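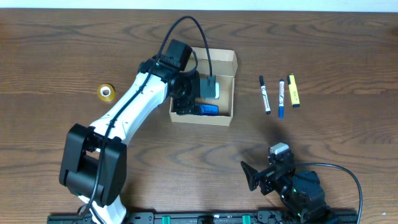
How to set up and run a two-arm tabletop cell: house rules and good practice

This guide covers small benchtop arms used in pairs for handling light objects, such as packing stationery into a carton. It is written for people at the Brudton workshop who have finished the basic induction and are about to run a cell on their own. It assumes you can power up the arms, home them and open the control software.

The rules come from three places: the general machinery safety standards, the arm supplier's manual, and things we have learned on our own benches. Where we have set a stricter limit than the manual, ours is the one to follow.

Before you start: the risk assessment

Every cell needs its own written risk assessment, even if the arms are the same model as the ones on the next bench. A small arm is not exempt because it is small. The assessment covers the whole application: the arms, the grippers, the objects being handled, the table and the person standing next to it.

ISO 12100 sets out the general method for assessing risk on machinery. ISO 10218 deals with industrial robots, with part 1 for the robot itself and part 2 for the complete installation. Read both before filling in the form for the first time. You don't need to quote clause numbers, but you do need to show that you have looked at each hazard and decided what to do about it.

On a tabletop pair the usual hazards are:

Trapping between the gripper fingers
Trapping between one arm and the other
Trapping between an arm and the table or rail
Being struck by an object that is dropped or flicked out of the grip
Snagging a sleeve, lanyard or hair on a moving joint
Electric shock or fire from a damaged cable

Write down who could be hurt, how badly, and what is already in place. If you change the gripper, the task or the layout, the assessment has to be looked at again. Swapping a marker for a craft knife is a change of task.

Step 1: Fix the arms down

Both arms should be mounted on the same rigid base. We use slotted metal rail, bolted through or clamped to the bench. Two arms on one rail keep their spacing, which matters because the shared calibration depends on it.

Tighten the mounting bolts with the torque driver, then put a paint-pen line across each bolt head and the rail. If the line is broken at the next check, the bolt has moved. Check the rail itself in the same way.

With the power off, take hold of each arm near the shoulder and push it gently in all directions. Nothing should rock. If the bench moves, deal with the bench first.

Step 2: Mark the working area

Work out how far each arm can reach with the gripper fitted. Mark this on the bench or on the floor around it. Add the length of the longest object the arm will hold.

Our current Clutis cell has a reach of 518 mm per arm with the standard gripper. The keep-out line is set at 649 mm, measured from the centre of each base. Other cells have different figures, and these are written on the card fixed to each bench.

While the arms are powered, nothing that isn't part of the task belongs inside the line. That includes drinks, phones, laptops and tools. If a roll of tape is going to be used in the task, it is a task object and goes on the layout sheet. If it isn't, it goes back in the drawer.

Step 3: Route the cables

Cables are the most common cause of stopped runs here, and the most common cause of damage. A camera or gripper cable has to be long enough to follow the wrist through its whole movement, and short enough not to hang in the way of the work.

Clip the cable along each link. Leave a loop at every joint it crosses. At the wrist the loop should be free to open and close without pulling on the connector.

Then, at the lowest speed, drive each joint to both ends of its range and watch the cable:

It should never go tight.
It should never touch the fingers.
It should never drop between the arm and the table.
It should not catch on the edge of a box or tray when the gripper reaches inside.

The last point is often missed, as people test the cable with an empty bench. Put the carton in place with its flaps open, exactly as it will be in the run, and do the test again. If a loop falls into the carton, shorten it or move the clip.

Replace any cable with cut, flattened or sticky insulation. Do not tape it.

Step 4: Set the limits

Set limits in the controller before loading any task. There are four to enter: joint range, speed, gripper force and the shared zone.

Joint range. Set this so neither arm can reach behind the rail or below the table surface. Leave a small gap above the table for the fingers.

Speed. Use the setup speed for all teaching and testing. Normal speed may be used only after the task has run five times in a row at setup speed without a stop.

Gripper force. Start from the lowest value that holds the object. Pens, erasers and similar items need very little. If an object slips, look at the finger pads before raising the force.

Shared zone. This is the part of the table both arms can reach. Only one arm may be in it at a time unless the task needs a handover. For a handover, the holding arm must be still before the other arm moves in.

The limits are saved under a password. Do not share it, and do not run a cell where someone has left the limits open.

Step 5: Check the stops

Each cell has an emergency stop button within reach of the operator's normal position, and on the side away from the arms. You should not have to reach across the working area to press it.

Test it at the start of every session:

Start both arms on the slow test movement.
Press the stop.
Check that both arms stop, including the one you weren't watching.
Release the button and check that neither arm moves until you press reset.
Enter the result in the log.

A stop that halts only one arm is a failed test. Lock the cell off and report it.

Remember that some small arms go limp when power is cut. Find out what yours does and write it on the bench card. If an arm drops, its resting place must be clear of hands, and the test should be done with the arm low over the table.

Step 6: Lay out the objects

Place each object on its mark from the layout sheet. For the stationery task, the pens lie side by side with a clear gap between them, so the fingers can close on one without pushing its neighbour. Keep the caps at the same end each time. Caps should be firmly on.

The carton goes where both arms can reach it, with the lid fully folded back. A flap that is half up will hide the inside of the box from a wrist camera and may be caught by the gripper on the way out. If the carton slides when touched, fix it from underneath with a small piece of removable tape.

Do not put objects down by hand while the arms are live. Stop the cell, place them, step back behind the line, then reset.

Step 7: Run the task

One person is the operator for each cell. That person starts the run, watches it and stays within reach of the stop until the run has ended. A second person may watch from behind the line but does not touch the controls.

Most faults are small. An object rolls, a finger closes on nothing, the carton shifts. In every case, stop first and then reach in. Picking up a fallen pen between movements is the thing we see most, and it is not allowed – the pause between two movements looks the same as the end of the run.

If you are driving the arms by hand control, keep both hands on the controllers until the arms are parked. Put the controllers down before speaking to anyone about the task.

No single session should last longer than 44 minutes. Take a proper break away from the bench before starting another.

Step 8: Shut down

Open both grippers and remove anything they are holding. Drive the arms to the park position, switch off at the controller, then isolate at the wall. Feel the motor housings with the back of your hand. If one is much warmer than the rest, put it in the log.

Clear the task objects into their tray and count them against the layout sheet. A missing pen cap may be inside a joint cover.

Records

The log for each cell is kept in the folder on the shelf beneath the bench. It needs the following for each session:

Operator's initials and start time
Stop test result for both arms
Task name and version of the layout sheet
Any stop, and what caused it
Any contact between an arm and a person, however light
Any part changed

Contact with a person is reported the same day, even if there is no mark. The cell stays off until the assessment has been reviewed.

Notes for particular cells

Isaksson cell: the left arm's wrist cable was replaced in April with a longer one. Use the new clip positions shown on the bench card.

Vivier cell: shared zone handovers are switched off until the new finger pads have been tested. Single-arm tasks can be run as normal.

Bench cards are reprinted whenever a limit changes. If the card and the controller show different figures, do not run the cell. Report it and use another bench.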